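Medicine Boxes and Where We Keep Things – Gallery

Home > Galleries > Small Storage

Last updated May 25, 2025

Small storage is the part of the house that gets put off the longest. This page collects the boxes, tins and drawers that Joar Fagerlund and I have been sorting since September, mostly first aid supplies and pills, with some sewing things toward the end. Each entry has a line or two on what the container is good for and what we would change. Entries marked "no photo" are in the list for reference.

The rule for the whole project was that everything had to fit on one shelf of the hall closet. The shelf is 27 inches wide and not very deep. Anything that could not be reached without moving something else was sorted again.

BEFORE SORTING

1. The old shoebox (no photo)
Bandages, cough drops, a thermometer with a dead battery, and instruction leaflets for medicines we no longer had. The lid had been taped at two corners. Recycled.

2. The kitchen drawer (no photo)
Painkillers and allergy tablets ended up next to the can opener because that was where the water glasses were. We moved everything out of this drawer. It is too close to the stove for medicine and too low for a house with visiting children.

3. The bathroom cabinet (no photo)
Steam from the shower gets into everything in here. Cardboard goes soft and labels peel. Toothpaste, floss and razors stayed. The rest went to the hall closet.

CONTAINERS WE TRIED

4. Flatine drawer unit, three drawers (no photo)
Good for flat things such as gauze pads and plasters in sheets. The drawers slide well but have no stop at the back, so the top one came out completely the first time Joar pulled it. Bottles have to lie on their sides, and a few of ours leaked that way. Now used for batteries.

5. Lalla round tin (no photo)
A nice tin, wrong shape. Round tins waste the corners of a shelf, and small boxes will not stand up straight in them. It holds buttons now – see entry 11.

6. Westerberg hanging pouch (no photo)
Twelve pockets, meant for the inside of a door. Every pocket was either too small for a full medicine carton or so deep that a strip of tablets disappeared in it. Doğukan Kocabaş took it for seed packets and is happy with it.

7. Clear tackle-style box with folding trays

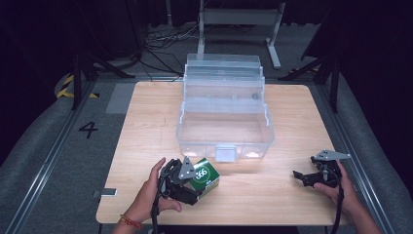

The clear plastic box on the table with its lid open and the upper trays folded back, bottom bin empty. The small green carton with 999 on it is in front of the box. Cartons go in the bottom and loose strips go in the trays.

8. Damby lidded bin, large (no photo)
Holds cold packs, elastic bandages and the spare hot water bottle. Too big for anything that comes in a carton. It sits at the left end of the shelf and the lid lifts off without hitting the shelf above, by a small margin.

LABELS AND LISTS

9. Labels (no photo)
Plain white stickers and a black marker. We tried a label maker first, but the tape curled on plastic lids. The labels say what a thing is for in everyday words – "fever," "cuts," "stomach" – and the product name stays on the carton.

10. The date list (no photo)
One sheet of paper taped inside the closet door, with the item on the left and the expiration month on the right. Joar checks it when the clocks change. Anything past its date goes back to the pharmacy and gets crossed off. Keep the cartons and leaflets. Loose strips are hard to identify later, and the date is often printed only at one end.

OTHER SMALL THINGS

11. Buttons, needles and thread (no photo)
Buttons in the Lalla tin, needles in a matchbox, thread standing on a strip of wood with nails through it. The wood was left over from a picture rail.

12. Spare keys (no photo)
Still not solved. They are in a cup.

NOTES

If you have small children or regular visitors who do, a clear box should go on a high shelf or behind a lock. Ours has an ordinary latch, so it stays on the top shelf of the closet.

Measure the shelf before buying anything, including the height. We returned one bin because the lid could not be lifted under the shelf above it.

More galleries: Hall Closet, Under the Stairs, Winter Clothes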